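Prernima Residents' Handbook
Shared Dining Room: Clearing and Care of Table Linen

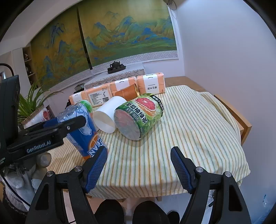

How should a striped tablecloth be washed after a shared meal?
Wash it at the temperature given on its care label, separately from dark items, and hang it by the short edge to dry.

Before the cloth is lifted, all bottles, cups and tissue packs must be taken off the table. Bottles lying on their side should be stood upright and their caps checked. Paper cups are to be emptied at the sink and placed in the bin beside the door. Unopened tissue packs go back to the cupboard.

Residents are asked to fold the cloth inwards from all sides, so that crumbs stay in the middle, and to shake it out in the yard.

Tea marks should be treated the same evening. Mix 5 ml of washing-up liquid with 300 ml of cool water, dab the mark from the outer edge and rinse after 2 minutes. Do not rub.

Clean cloths are kept on the lower shelf of the linen cupboard. Worn cloths should be reported to the Platitz office, extension 173.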